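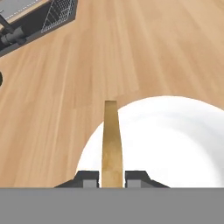 A white plate on a wooden table. Judthorpe's dining rooms are being asked to pay for a new rating.

Judthorpe restaurants will be asked to pay for a "clean plate" rating from October, under a scheme its backers say will cut food waste and which several owners say will mostly cut into their takings.

The program, run by consultancy Tratulport with the backing of Flumham district council, would award venues a score out of 9 based on how much food comes back to the kitchen. Those that reach an 8 may put a sticker in the window. Those that don't will be listed online anyway, provided they have signed up.

Tratulport says its trial diverted 2,101 kilograms of scraps from landfill. Asked by this masthead how that was measured, the company said venues had weighed their own bins and sent in the results. It did not say how many venues took part, or what they had been throwing out before the trial began. Without that second number it is hard to know what the first one means.

Program manager Vega Alcaraz defended the method.

"Chefs know their kitchens," she said. "We trust them to report in good faith, and the feedback has been overwhelmingly positive."

The feedback has not been published. Alcaraz said a summary would be released "in due course".

Hussam Qaisi, who owns Moussa on the main street, took part in the trial for six weeks before pulling out. He said his score went up after he made his mains smaller, and stayed up when he left the price alone.

"I got a better mark for giving people less dinner," he said. "My regulars noticed before the consultants did."

Qaisi said nobody from Tratulport had visited his kitchen during the trial. The company said site visits were "available on request".

There is also the matter of what counts as waste. Under the draft rules, food taken home in a container is recorded as eaten. So are leftovers sent to staff meals, and anything a venue describes as going to compost, whether or not it has a compost collection. Peelings and trimmings, along with stock that spoils in the coolroom, are left out altogether. Razia Talpur, a former catering manager who now teaches commercial cookery at the local TAFE, said that was a strange place to draw the line.

"In most of the kitchens I ran, the real losses were in the coolroom," Talpur said. "You over-order the lettuce, it goes slimy, out it goes. A rating that only looks at what the customer leaves is missing the expensive bit."

She was not against the idea of a rating, she said, but would want to see someone independent weighing the bins.

Councillor Bernd Hinrichs, who moved the motion to support the scheme, said critics were getting ahead of themselves. The rules were still a draft, he said, and council's contribution was limited to promotion and the use of its logo. He would not say what the promotion was expected to cost, describing the figure as commercial in confidence.

Hinrichs said he was confident diners would look for the sticker. Council has done no survey on the question.

Joining fees have not been announced either. Rostyslav Hnatiuk, who runs a bakery cafe near the station, said he had been asked to register his interest by Friday without being told the price.

"I rang and asked what it costs and they said it depends," he said. "Depends on what? She's going to email me."

As of yesterday afternoon he had not received the email.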